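Joining the second violins at forty-six

July 24, 2025

The Sternham Community Orchestra finished its season last month and I've been meaning to write up my first year in it. I said I would do this back in April and then the Kravets piece took over every evening I had.

I played violin in school and stopped at nineteen. The instrument sat in closets in three different apartments. When I took it out again, the bridge was warped and the bow hair had mostly come loose. The shop in Rurkton charged me 924 dollars for a new bridge, a new fingerboard, strings, a rehair and a seam repair. I could have bought a decent student violin for that, but I wanted this one.

There is no audition for the second violins. You come to two rehearsals, sit at the back, and the conductor, Issa Khoury, talks to you afterward. He asked me what I had trouble with. I said shifting above third position and counting rests. He said the rests would get me first, and he was right. In the Verik overture we have a stretch of 38 empty bars, and I came in early on it every week until the dress rehearsal.
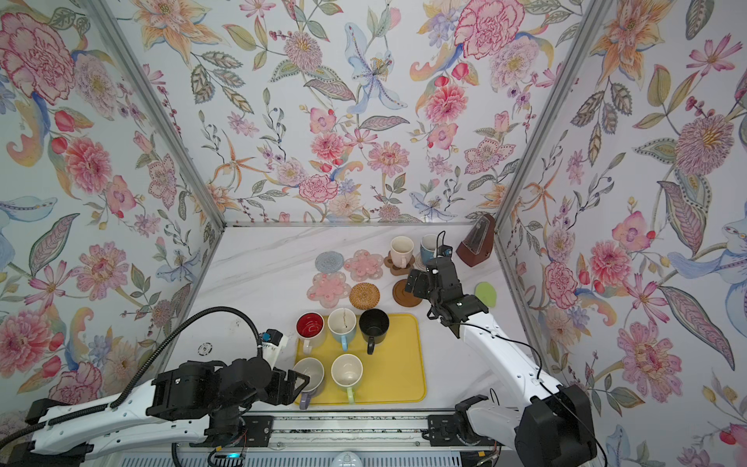

Dana wrote to me after my last post that she does all her counting by writing cues into the part, so "oboe tune" or "timpani" goes in pencil over the last few bars of any long rest. She says she has stopped counting the long ones at all and only counts from the cue. I tried it in the second half of the season and it worked for me, although you do need to have listened to a recording first, and there isn't a good one of the Verik.

Rehearsals run two and a half hours with a break in the middle. The first half goes to whatever is in the worst shape. Issa takes it slowly, strings alone, then winds alone, then everyone. I found this dull for the first month. After that I started to hear what the violas were doing under us, and I knew where to listen when I got lost. I got lost a lot - mainly in fast passages after a page turn.

My stand partner changed twice. The outside player stays on the top line when the part divides and the inside player turns pages, and that was all the etiquette I was given. The rest I picked up by getting it wrong. Bring a pencil. Don't tune during announcements. Don't practice the solo from somebody else's concerto before rehearsal starts.
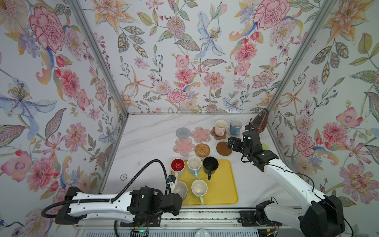

Mugs and flowered walls.

The spring concert was in the old theater in Rurkton, which seats 600. We had around 2,000 flyers printed and I put up a stack of them along Main Street. The hall was a bit over half full. We played the Verik overture, a set of dances, and the Kravets symphony after intermission.

The overture went fine and I came in on the right bar. The dances were too fast. Everyone gets faster in front of an audience, and by the last one the cellos were leaving notes out. In the slow movement of the symphony there's a long held chord with mutes on, very quiet, and the horn comes in over it. I had played that chord in rehearsal all spring and never thought much of it. In the hall it was the best thing we did all night. The finale had a couple of ragged entrances, one of them mine.
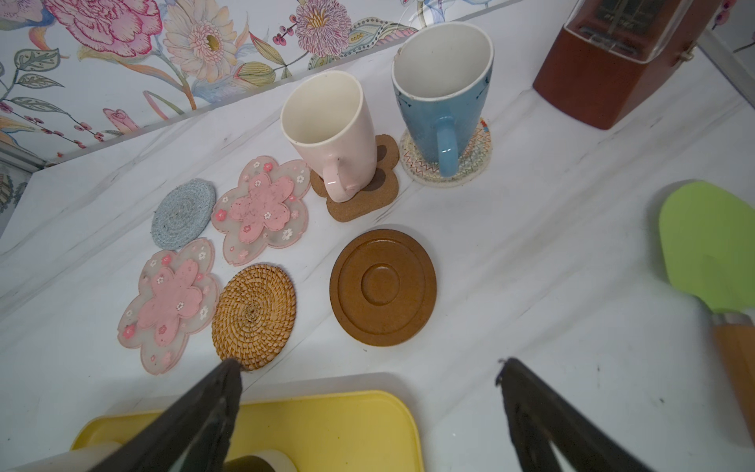 What I'm working on this summer

Mostly scales, in three octaves, slowly. I use a metronome at 60 and don't raise it until I can get through twice without stopping. I'm also doing 3 pages of a shifting book that I hated as a teenager and still don't like much.

The fall program isn't final. There's talk of doing the Kravets again with the repeats put back in, and of a choral piece with the Sternham singers. I'd be happy with either. The first rehearsal is after the school year starts, and I have asked to stay at the back for one more season.

If you used to play and are thinking about it, get the instrument checked before you do anything else, and ask for a price first.

4 comments | 11 shares

Contact | Copyright 2025 | Back to top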